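Eating Out > Regional > Lorner closing its dining room?

saltbush_sal
Has anyone else had the email from Lorner? We were booked for our anniversary in March and have been politely informed that the restaurant is "evolving into a seasonal supper series". I read it three times and as far as I can work out that means they're shutting the dining room and will cook for us when they feel like it.

They've offered to move our booking to the first supper. Set menu, long tables, paid in full when you book. I liked the old Lorner, where you could sit in a corner and order the lamb shoulder and not meet anyone.

pannikin
Got the same email. It used the word "journey" more than I'd accept from an airline.

For what it's worth, I think it's a sensible move. Gurnley has 700 people in it on a good day, and half of those think entree prices should have stopped rising in the nineties. You can't keep a full kitchen brigade on for a quiet lunch service in the middle of winter.

dripping_on_toast
Sensible for them, sure. Less sensible for anyone who lives here and wants dinner. With Lorner gone we're down to the pub, the bowlo and Esterura, and Esterura does that thing where the waiter crouches beside you to explain the concept.

I don't want a concept. I want chips and something that used to swim.

saltbush_sal
The crouching! My husband thought the bloke had dropped something and got down there to help him look.

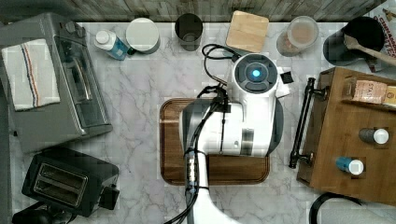 Does anyone know if the old gift vouchers can be used for the suppers?

They can, according to the reply I got this morning, but only against the full ticket price, and you have to email first instead of booking through the website. Mine's been sitting in a drawer long enough to qualify for a pension, so I was pleasantly surprised.

pannikin
Good to know. Did they say anything about dietaries? My sister is coeliac and the email only mentioned that "the kitchen will be guided by the landscape", and the landscape out there is mostly wheat.

saltbush_sal
Coeliac and vegetarian are fine with notice. Vegan was described as "a conversation".

heywood_line
Going to put my hand up as someone who prefers the long table. We went to one of the trial suppers last winter and it was the best meal I've had in the region. Kingfish, then a duck pie for the table, then a quince thing I've tried to copy at home and should not have. Yes, you sit next to strangers. Ours were lovely. He bred alpacas and she'd had enough of hearing about them.

dripping_on_toast
Heywood, with respect, you've just described my exact fear and called it lovely.

Also, what did it cost? The email was coy about it.

heywood_line
More than the old dining room, less than a weekend in the city. Wine's extra. I'd budget for the wine, particularly if you get the alpacas.

gravyboat
I worked the floor there for 2 seasons, so a bit of perspective. The place never made money on à la carte. What you lot called a quiet corner was a two-top that got held all night by people sharing an entree and asking for more bread. A supper series means they know how many they're feeding and nothing gets chucked out. It isn't some plot against the lamb shoulder.

saltbush_sal
I feel seen about the bread.

dripping_on_toast
Fair enough, gravyboat, but then say so. "We can't afford to open every night" is a perfectly respectable sentence. I'd have bought a ticket out of sympathy. Instead I got a paragraph about the rhythm of the seasons and a link that didn't work.

gravyboat
Can't argue with that. The emails were always written by the owners after service and it shows. The link works now, by the way, I tried it at lunchtime. They've listed three suppers so far, and the first one is nearly gone.
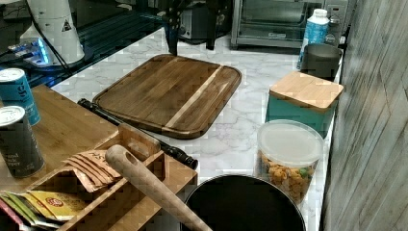 The second has plenty of seats. If you want the end of a table, put it in the notes when you book and they'll generally look after you. Don't bother ringing, the phone is in the old office and you could hear it ring out from the car park.

pannikin
Booked the second one, four seats, end of the table requested in grovelling terms.

dripping_on_toast
I've gone to the bowlo in protest. Flathead was good. They ran out of tartare and gave me ranch, so the protest has come at some personal cost.

saltbush_sal
We've taken the March seats in the end. If the lamb's on I'll report back, and if I'm beside the alpacas I'll report back at length.

heywood_line
Ask him about the shearing.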